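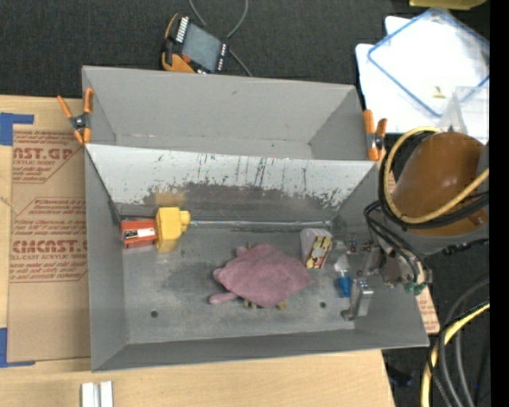

3. Study area and survey methods

3.1 The donation streams

The survey was carried out in the two districts of Farkumow where secondhand goods are collected by the municipality and sorted in one place. Residents can leave items at street containers or hand them in at the Flusoren depot. Both streams end up at the same sorting hall, but they are weighed separately on arrival, and we kept them apart in all the tables that follow.

Earlier work on household donation has mostly dealt with clothing. Toys are usually placed in a residual class with books, kitchenware and small electrical goods, which makes it hard to say how long they stay in a home or what becomes of them afterward. Delorme's first survey in Rukden used this residual class as well, and its results can't be compared directly with ours except for total weight. We therefore set up a separate coding scheme for toys, with soft toys as one of its main classes (Figure 2).

Figure 2. A pink plush toy in a sheet-metal bin. Soft toys were coded as one class regardless of size or filling.

3.2 Household questionnaire

A questionnaire was mailed to 1000 households drawn from the district address register, and 330 usable replies were received. Replies were counted as usable if the respondent had filled in the household section and at least one of the two item sections. No reminder was sent. Households that had moved within the past year were kept in the sample, as moving turned out to be one of the most common occasions for giving things away and leaving them out would have removed much of what we wanted to measure.

The first item section asked about the last toy the household had given away, sold or thrown out. Respondents wrote down what it was, how it had come into the home, who had mainly used it and who had decided to part with it. The second section asked the same questions about a toy that the household had thought about parting with and then kept. Answers to the open questions were coded by two readers working separately. Where they disagreed, the answer was discussed with a third reader and assigned to a single class.

The wording was tested beforehand on a small group of parents at the Shih community center. In the test version we asked for the "owner" of the toy. Several parents left this blank or wrote in the names of more than one child, and the final version asks for the main user instead. We also dropped a question on the original price. Few people could remember it, and for gifts they had often never known it.

3.3 Depot records

The depot log for the study period contains 3605 entries for toys from both streams. Each entry gives the stream, the class, the condition on a four-step scale and the outcome, which may be resale, transfer to another organization, recycling or disposal. Condition was judged by the sorting staff following their normal practice, and we didn't ask them to change it for the study. Their scale combines cleanliness and damage in one grade. A soiled toy with sound seams can thus receive the same grade as a clean one with a torn seam, although the two may be handled differently later on.

For 49 entries the outcome was missing. These were left in the counts by class and condition and taken out of the analysis of outcomes. Sets that arrived in a single bag, such as building blocks, were logged as one entry, so the number of entries is lower than the number of separate objects.

3.4 Limits of the data

The questionnaire and the depot log can't be linked at the level of the household. We can compare what people say they gave away with what arrived, but only for the districts as a whole. Private sales and gifts within the family appear in the questionnaire and leave no trace in the log. Street containers are also used by people from outside the districts, and we have no estimate of how much they bring.

Households with children under ten are overrepresented among the replies. The results in Section 4 are weighted by household type to allow for this. Unweighted figures are given in the appendix, along with the full questionnaire and the coding rules for each class of toy.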